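Chapter 6
Windows and Daylight in the Small Home
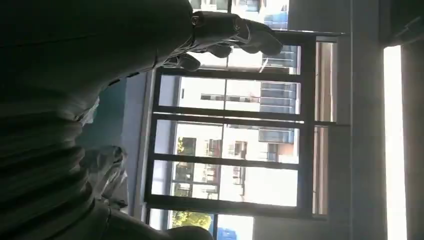

A window is usually the first thing a visitor notices in a room and the last thing the owner thinks about. We clean it, we hang something in front of it, and after some years we stop seeing it. In this chapter we will study the window as a working part of the room, in the same way that Chapter 5 studied the floor. Consider first the division of the glass. A dark frame with three crossbars gives four panes, and against strong daylight these bars look heavier than they would look in the evening with a lamp on. Consider then what the glass lets in. A pale building on the other side of the window is not a loss for the room, as many students believe. White walls throw daylight back across the street, and a room that faces such walls can be brighter than a room that faces dark trees. The green leaves low in the view give the eye a place to rest.

The price of this brightness is glare. When the outdoors is very bright, objects standing between us and the glass become dark shapes, and we lose their color and detail. The person who reads or sews should therefore sit with the window at the side, and the desk should never be placed so that the worker looks straight into the panes. Section 6.2 treats this question with drawings.

The second subject of the chapter is privacy. Where there are balconies across the street, the neighbors have the same view as we have, only in the other direction. Emília Tichý, who taught this course before me, asked her students to stand at their window at noon and again at nine in the evening, and to write down what a neighbor could see each time. I still give this exercise and I recommend that you do it before you read further.

The third subject is care. A dark frame takes more heat from the sun than a white one, and its paint or finish should be inspected every August, when the summer has done most of its work. Keep 30 or 40 minutes for one window of ordinary size.

After this chapter you should be able to:

choose the place of a desk or a chair in relation to a window
explain how a facade across the street changes the light in a room
select a curtain or blind for day and for evening use
prepare a simple yearly plan for the care of the frame

Words to know: pane, crossbar, glare, sill, blind, facade

6.1 Where the Light Comes From

Daylight enters a room in two ways, directly from the sky and by reflection from the things outside.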